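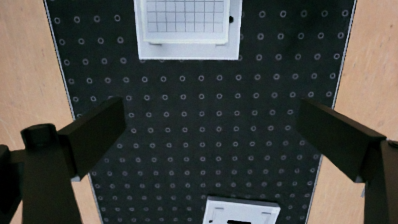

Chapter 4
Finding Grasshoppers by Ear

I spent my first summer of fieldwork walking straight past the animals I was meant to be studying. I had a net, a good hat and a notebook full of plant names, and I kept my eyes on the grass like a heron. Meanwhile the whole slope above Mindton was singing at me, and I'd filed it away as background noise! It was Corinne Ferreira who made me sit down on a rock one August morning, shut my eyes and point at each singer in turn. I was hopeless at it (my left ear is the better one, and I kept drifting that way), but by lunch I could tell three songs apart.

So this chapter is about listening. We'll start with how the sound is made. Most grasshoppers rub the hind leg against the forewing, while bush-crickets rub one forewing over the other, and once you've watched each of them do it you'll hear the difference too. Then we'll look at what warmth does to a song. A male that ticks along lazily at 9 in the morning can be twice as quick by early afternoon, so please write the air temperature beside every recording you make. I didn't, for a whole season, and I still have 28 recordings from the Gisine meadows that I can't use for much.

The second half deals with surveys. Darnell Park and I walked the same seven lines at Jalta over four summers and ended up with 862 song records, and I'll be using those all the way through, mistakes included. Some of the high bush-cricket songs were beyond Darnell's hearing and very nearly beyond mine, so there's a section on bat detectors as well.

You don't need any music theory, or any kit for the first two exercises. Find some long grass on a warm, still day, sit in it for ten minutes before you write anything down, and bring something to sit on, as thistles get everywhere.

4.1 Legs, wings and pegs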